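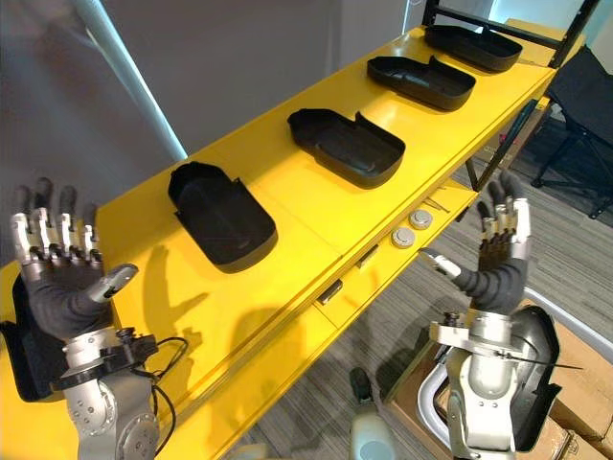

Progress on the two-arm picking work, Zulu project, for Brundeo. 13 September 2018. Short one this time, sorry, demo prep has eaten the week. Main result: the new way of training (short demos cut up by sub-task, instead of one long run start to finish) is clearly ahead of the old one. We now have 318 usable demos, up from 200 at last report. Trays on the yellow shelf all face the same way for this set, so the policy has not had to cope with a turned one yet. That's next. Silver discs stay on the lower shelf and aren't part of the scoring.

Test blocks are 20 trials each, same start pose, no help from the operator. Old method still stalls at the hand-over between reach and grasp, it sort of hovers. New one goes through. Cường Mạch is redoing the labels for the first batch as the cut points were a bit sloppy, some of the grasps were marked too early. Expect the numbers to shift when thats done, dont quote them outside yet please.

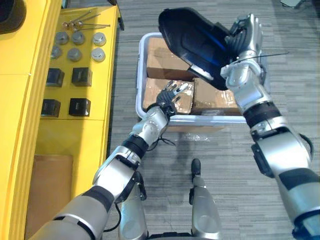
Bin packing is behind. Placing is ok, letting go is not: fingers open too fast and the part tips. We've slowed the release and will run the full block again before saying anything firm. Simer have sent the new wrist mounts, not fitted.

Money: 3,000 left in the parts line, want to keep it for spare finger tips. No change asked for.

Still open:
- turned trays, first trials in October
- one-arm baseline, Wolevano want it in the comparision, fair enough
- write-up of the cutting method, half drafted

Any questions to Cường, I'm away Monday and Tuesday.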